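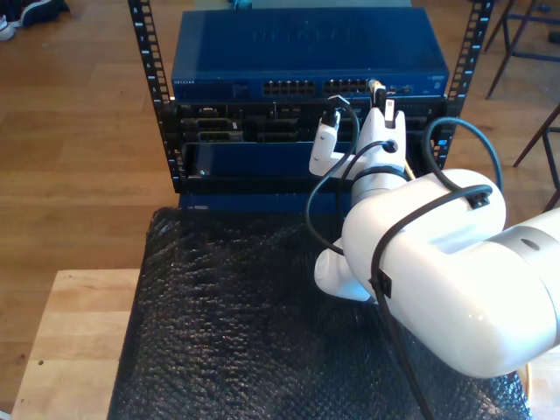
**Posted by gcozma** (Gheorghița Cozma, Flerton Robotics Club) · Sunday, April 21, 2024

**Patch cable task: tuning for the Sodholm meet**

OK so we finally have the rack task set up properly and I'm way too excited not to post about it! For anyone new, Sodholm added a "network closet" event this year. Your arm has to seat and unseat patch cables in a small rack, 30 ports' worth of attempts, best score wins. We put our rack on bubble wrap on the table and we're working on the top switch first, the Netgear one.

My students (two juniors and a very determined freshman) want to grip on the boot of the connector. I keep telling them the boot is squishy and they should go for the plastic body. They've logged 200 tries with the boot grip and they're not budging. Opinions?

---

**torque_wrench_ted**

Body, every time. The boot flexes, the plug tips down a hair and then you're mashing it against the edge of the port. We lost a whole practice to that.

---

**Ardeleanu_Team3**

Gonna disagree with Ted! We grip the boot on purpose. A little give lets the plug find its own way in, and you don't need perfect alignment. Our kids got way better after switching. The catch is the latch. If you squeeze too far back you can't release the tab on the way out, so we do unseating with a totally different grip.

---

**gcozma**

Ooh, two different grips. My freshman is going to be unbearable when I show her this (she said exactly that on Thursday and I said it was too complicated).

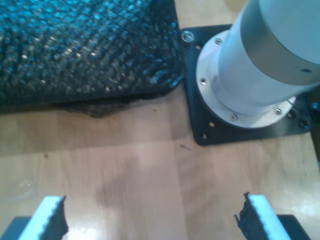

Other thing I wanted to ask about is the base. We bolt ours to a square plate on the tabletop, and the students think the whole table is giving a little when the arm is stretched way out and pushing. I thought they were making excuses until I rested my hand on the wood during a run. Does anybody brace the table, or do you just slow the last bit of the push?

---

**marnie_b**

Slow the last bit. We do the final 3 mm at a crawl and it fixed most of our misses. Also, have you checked the plate bolts lately? Ours work loose and we go over them every Saturday before anyone touches the controls.

---

**torque_wrench_ted**

I'd brace the table AND slow down. Crawling on every plug eats your clock, and with 30 ports that hurts. And I still say body grip, sorry Ardeleanu folks.

---

**Ardeleanu_Team3**

Ha, come find us at Sodholm and we'll race you. Loser buys the pizza.

@gcozma how do you run your cable along the arm? We had one snag at full reach that yanked the wrist sideways.

---

**gcozma**

Clips along the upper link, with slack left at the wrist. I'd like less slack, they'd like more, so we're trying both this week. I'm also going to have them do 100 seats with the boot grip and 100 with the body grip, same port, same speed, and write down every miss. The freshman has already made the spreadsheet and color coded it, I love these kids.

Bolts get checked tomorrow, thanks Marnie!

---

**vollness_dad**

Following this one. Our team at Vollness is still on the bottom half of the rules sheet, but does the connector have to click to score, or is "fully in" enough?

---

**marnie_b**

Has to click. The judge gives it a tug.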